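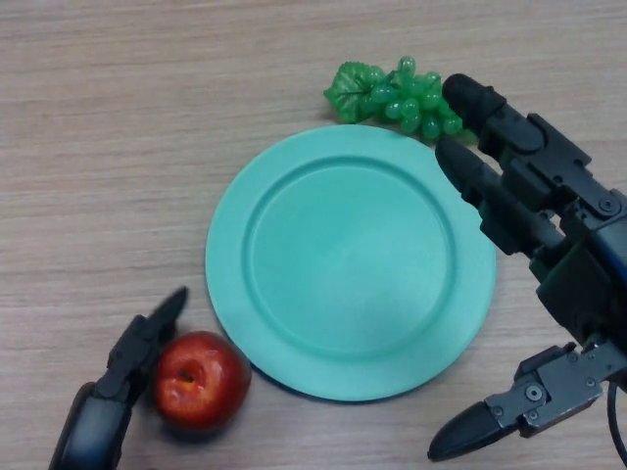
Do I need my own boat to take part? Any angler fishing from the bank, the pier or a boat is welcome, and we would especially love to hear from people who fish on foot, as they cover the water we know least about.

Ospina Sea Trout and Bass Diary: call for anglers

We are looking for people who fish the Skustmont estuary and the open coast either side of it to keep a simple catch diary for us from June until the end of the season. Last year 112 anglers sent in their notes, and between them they logged 369 trips, everything from a quick hour before work to some very long, very cold nights on the shingle. It was a brilliant first go and we want more of you this time!

The diary takes a few minutes per trip. You write down where you fished (the stretch is enough, your secret marks stay secret), the state of the tide, what bait or lure you used, how long you were out and what you caught. Blank trips count just as much as good ones, so please send those in too, even if it was your fourth in a row and you'd sooner forget it. Fish are measured to the fork of the tail and, where you can, put straight back.

Who can join

Anyone aged 16 or over. Under-16s can take part alongside a parent or guardian who is also signed up. You don't have to be an expert. Some of the best diaries we had came from people in their first season, who wrote everything down because it was all new to them. You do need to be able to tell a bass from a mullet and a sea trout from a salmon, and we'll send out an identification card to help with the second pair, which catches out plenty of old hands.

What you get

A waterproof notebook, a measuring tape, the identification card and two pencils (pens give up in the rain). Everyone who sends in at least 2 trips a month gets a copy of the results before they go up on the website, and an invitation to the Saturday get-together at the Merura slipway, with hot food and a casting session for anyone who fancies it.

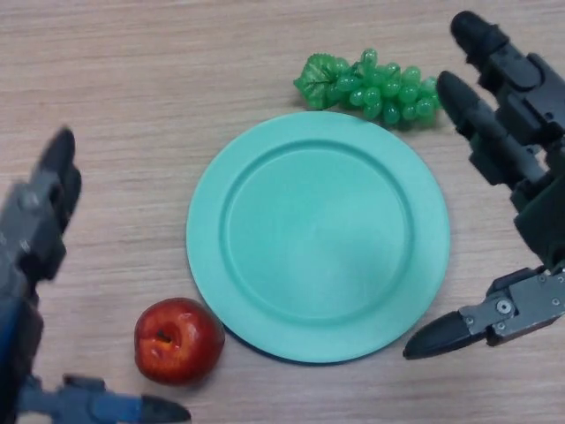
The get-together is also where we sort out who would like to help with scale sampling next season, so do come along if that side of things interests you. It's a lovely job for anyone patient, and we'll teach you from scratch.

Bait diggers and kayak anglers: we had almost nothing from the Fastgate side last year, and that's the stretch we would most like to fill in. If you fish there even now and then, please get in touch.

We have room for 400 diaries. To sign up, use the form on the Ospina website or pick up a paper one at the Skustmont harbour office. Tell us which stretch you usually fish and whether you go mostly by day or by night. Notebooks go out by post in the order the forms come in.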